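Bin Picking Cells: Rules and Good Practice - FAQ

Applies to all Fimora picking cells at the Stetley and Casado sites. Last revised 30/10/2023.

Which cells do these rules cover?

Any cell where an arm picks mixed small items from an open bin. Conveyor and pallet cells have their own page.

Who may enter the cell with the arm powered?

Only people with current Level 3 training, and only in manual reduced speed mode. Everyone else waits until the drives are off and the lockout tag is on the main switch.

Where should the teach pendant be kept?

Within reach of the operator, with a clear path to it. If it is set down on the floor, keep it out of the walkway and route its cable so that it can't be stepped on or pulled into the arm's path. The person working in the cell takes the pendant in with them.

How should hoses and cables on the arm be secured?

Tie them so that no loop can catch the bin rim at any joint position used in the program. Leave enough slack for full wrist rotation. Check ties at the start of each shift and replace any that slip. Trim tie ends after fitting. Air fittings at the gripper are checked by hand with the air supply off.
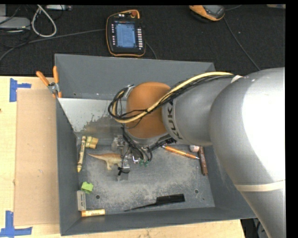
KUKA arm with the gripper lowered into a bin of mixed items.

What can go in a test bin?

Use items from the Bemine test list. The list mixes long, thin, blocky and rounded shapes on purpose, so do not swap an item for a similar one without updating the run sheet. Glass, open blades and anything that can leak are not allowed.

Can hand tools be left on the bin?

No. Tools go back on the tool board before automatic mode is selected. A tool hanging over the rim is inside the work area and counts as a failed pre-start check.

Do table markings need to stay in place?

Yes. Tape marks set the position of parts placed beside the bin. If a mark lifts or moves, measure again from the cell drawing before applying new tape.

How often is the bin inspected?

Every 7 days. Scuffs and worn paint are acceptable. Raised edges, cracks and loose panels are not. Record the result in the cell log.

When is the gripper serviced?

After 2000 picks or 90 days, whichever comes first. Fingertips are replaced in pairs.

What if an item gets stuck under the gripper?

Stop the program, switch to manual mode and raise the arm straight up. Do not reach under the gripper while the drives are on.

Where are run sheets and logs stored?

In the Fimora document system, under the cell number. Paper copies from before August may be discarded once scanned.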